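Members' Forum > Events and Visits > Open day at the Vodau automation center

Posted by events_desk, 5/11/24
Members who attended the open day at Vodau are invited to record their observations in this thread. The written summary will be sent to all 400 registered members, and comments received here will be considered for inclusion. Please confine remarks to the program itself. Parking and catering have a separate thread.

Reply from northbay_controls
Our party of 20 was received promptly and divided into two groups. The morning session covered the Hegazy packing line, which ran without interruption while we were present. The guide answered questions on maintenance intervals in full. I would have welcomed more time at the operator station — we were moved on after a few minutes.

Reply from ledger_and_lathe
I must register a different view. The afternoon was given over almost entirely to simulation. Members traveled a considerable distance to see equipment in operation, and a large screen is a poor substitute. The February notice promised "live handling of parts." I ask that the events desk raise this with the host.

Reply from events_desk
The wording of the February notice was supplied by the host. We will ask for clarification.

Reply from tmk_fixtures
With respect to the previous member, the simulation session was the most useful part of my day. The Varameo presenter stated that 2,435 trial grasps had been run in software before the physical cell was released for use. A site of our size could not afford that many trials on real equipment. I do agree that the session was too long and that the room was warm.

Reply from ledger_and_lathe
The figure is impressive if one accepts that a simulated grasp is equivalent to a real one. I do not. Friction and worn finger pads were mentioned only when a visitor asked. The Clulley cell downstairs was standing idle during the whole of the presentation and could have been used.

Reply from quillwort
May I ask whether the slides will be distributed? I was in the second group and missed the opening portion.

Reply from events_desk
The host has agreed to release the slides to members on request. Applications should be made through the usual form, quoting your membership number.

Reply from northbay_controls
I support the request for a live demonstration next time, though I would not wish to see the simulation session removed. Half an hour for each would be reasonable. The Hegazy line is rated by the host at 1,000 cartons per shift, and members will have questions on how that rating was reached. 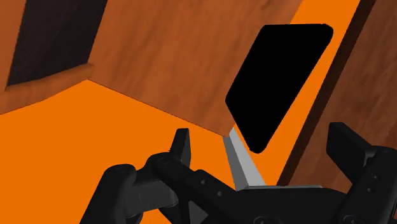

Reply from tmk_fixtures
On the matter of realism, I believe two separate questions are being confused. The presenter made no claim that the software reproduces every surface; the stated purpose was to test the approach and the finger opening before any hardware is put at risk. For that purpose a plain black slab with no markings, tilted above and between two widely spread fingers, is adequate, and the flat orange surface behind it does no harm. Wear on the pads is a fair objection and should be put to Varameo in writing. I am willing to draft the letter if the events desk will forward it.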